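The Colander Deserves Better Than the Back of the Cabinet

20 Dec 2022

30 Shares

I moved apartments in June, and like everyone who moves I came out the other side with strong views on objects. Most of them faded once I had found the can opener. One has stayed, and it has grown through the fall to the point where people at dinner have begun to steer me onto other subjects, so I am putting it in writing, where I can't see anyone's face.

The colander is the best thing in the kitchen and we treat it terribly.

Think about where yours is right now. I would bet it's in a low cabinet, upside down, under a pot that was put there by somebody in a hurry, and that to get at it you have to lift out the pot, two lids that belong to other pots, and the roasting pan you use at Thanksgiving. You do all of this with the pasta already done. The timer is going off. You are on your knees on the floor, with steam above you, arguing with metal. Then you find it, drain the spaghetti in eleven seconds, and shove the thing back under the pot so you can have the same experience on the next spaghetti night.

Meanwhile what's on the counter? A knife block holding the six knives you don't use. A jar of wooden spoons, of which you use the one. A paper towel stand with a little weighted base. I have seen kitchens with a ceramic rooster in the prime spot beside the stove, and the rooster had never drained anything.

The trouble, I think, is that we were sold the colander as a single-purpose tool. It's the pasta thing. It goes with the pasta pot, the way a leash goes with a dog. But a colander is a bowl, and a large one, and it has the one quality that most bowls lack, which is that it doesn't hold a puddle. Once you see it that way you start to find it work. Mine washes the grapes and then holds the grapes. It takes the potatoes from the sink to the board. It has carried clothespins. During the move it carried a lamp base and all the chargers, and it came through better than several things that had been given their own box and a layer of newspaper.
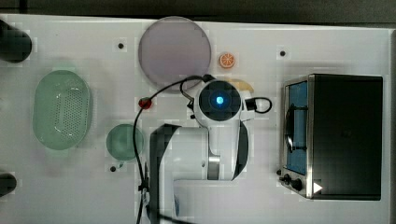
Shape is where I lose people, so let me take it slowly. The round colander is a mistake that got popular. It is round because pots are round, and somebody thought they should match, but a colander spends its life in a sink, and sinks are rectangles with a faucet leaning over them. Put a big round one in and you've used up the whole basin and can't get a cup under the tap. An oval gives you the same supper and leaves a lane down the side. Look at the light green one lying lengthwise on the left of that white tabletop, with its grid of holes kept to the center, and then at the plate, the big lavender-gray disc. The plate is handsome and I have nothing against it. But the plate has one way to be on a table, and the oval has at least two: you can turn it. Turn it longways and the little green bowl gets to stay. I don't know why this isn't taught.

I should say something about color while we're here, because I have changed my mind. For years I believed in metal. A metal colander looked like something a serious person would own, and I wanted the pasta to think well of me. Then I bought a pale green plastic one, on clearance, for 2 dollars, meaning to use it until the real one turned up in the boxes. The real one did turn up. It's under the roasting pan. The green one is out on the counter, and the reason is that it's light, it's quiet, and it is pleasant to look at first thing in the morning with a few pears in it. Metal colanders make a noise against a sink that I would describe as a car accident in another room. I had put up with that noise for most of my adult life and filed it under cooking.

Someone will tell me that plastic is ugly. Some of it is. But those soft greens and washed-out purples are kind to food, and anything orange or red looks twice as good beside them. People pay decorators to discover this.

You can tell how low the colander has sunk by trying to buy a decent one. There's a housewares store in Wundgate, called Samuel, that I like very much and will go on liking in spite of what follows. It gives a full wall to coffee. It has a table by the door for things that go on top of wine bottles. Colanders are at the back, on the bottom shelf, nested inside one another, beside the drain stoppers. I got down to look, which put me right back on my knees, and a clerk asked if I had dropped something.

Online is worse. Bamidov will mail you a catalog if you ask, and it runs to 300 pages, and I read it in the bath over the course of a week. Air fryers get a chapter. There's a spread on salt. The colanders are on the same page as the funnels, in photographs the size of a stamp, and the description of the best one says, in full, "drains." I've had job references like that. The nicest oval I came across was made by a company called Stosov, cost 30 dollars, and had short handles at either end that you could get a wet hand around. I put it in the cart and took it out again, on the grounds that I already own one and am writing an essay against kitchen clutter. I might put it back. It's nearly the new year and I've been good.

Handles matter more than I've let on. One long handle turns a colander into a saucepan with a leak. You hold it out in front of you with the one arm while the other arm pours, and your wrist has opinions about this the next day. Two short ones, one at each end, let it sit down flat and mind its own business. You'd think the industry would have settled this by now. I have used a long-handled model in a rental cottage and ended up with linguine in the disposal, and there was nothing else to eat in the house but crackers.
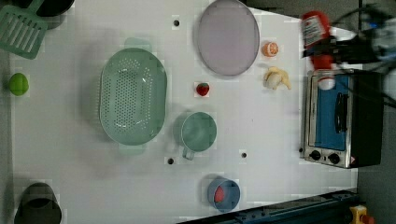 So is it worth giving up counter space for a colander when you only make pasta once a week?

It is, provided you quit thinking of it as the pasta thing and let it be the fruit bowl the rest of the time. You already have a fruit bowl, or the fruit already has a corner where it rolls around. Give that spot to the colander. The air gets in underneath, the washed apples can drip onto a folded towel, and on pasta night you tip the fruit out onto a plate for five minutes and tip it back later. The footprint comes out even.

I tried this on my own household first, which is the ethical way to do it. There were objections. I was told that guests would think we had forgotten to put the dishes away. I was told that it looked like a sink had been burgled. One member of the family kept returning it to the cabinet every night without comment, and I kept taking it out every morning, also without comment, and this went on for 8 days until I won by default because they went on a trip.

What changed after that was small and I'll try not to oversell it. We ate more fruit. I don't mean that we became those people. I mean that a strawberry you have already rinsed and can see is a strawberry that gets eaten, while the ones in the plastic box on the lower shelf of the refrigerator go on growing their little sweaters. Bananas remain a problem. They don't like company and they bruise if you look at them, and I've started leaving them off to the side by themselves, next to the mugs.

The toaster oven had to shift over a few inches to make room. It had been sprawling for some time, as they do. Any appliance with a door that drops open will claim the counter in front of it as well as the counter under it, and you find yourself living around its swing like it's a large dog's tail. I turned ours sideways. It took a moment, and I had complained about that corner since the day we moved in.

I realize there are bigger matters. There is a version of me that would like to have come out of a move with something to say about time, or home, or the letters you find at the bottom of a drawer. I found the drawer. It had takeout menus in it and a key to nothing. The colander is what I've got, and I'd ask you to go and get yours out from under the pot tonight, wash it, because it will need it, and put it where the rooster is.

If you have a round one, use the round one. I'll be polite about it. The metal one is going to my sister-in-law, who asked for it, and who has been warned about the noise.

8 Comments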